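Folding on the couch vs. a table

brummont_60
Every laundry blog says you need a hard surface. I've folded on the couch for 14 years and my shirts look fine. Who is buying an $80 folding table?

Mykhailiuk
Fine for towels. Anything thin slides around on cushions and you end up doing it twice.

brummont_60
Says who? Pull it tight first.

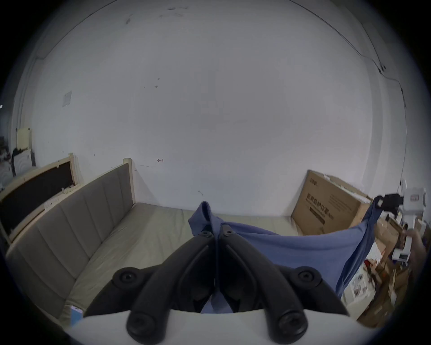
Blue cloth pulled out over the beige seat cushion

flundcombe
One pulled corner proves nothing, there's still a bunched-up peak on the other end. Show us the stack afterward.

Mykhailiuk
^ Same question. And how's your back, bending over a couch that long?

brummont_60
My back is fine. I sit on the floor.

flundcombe
OK, now I believe you even less.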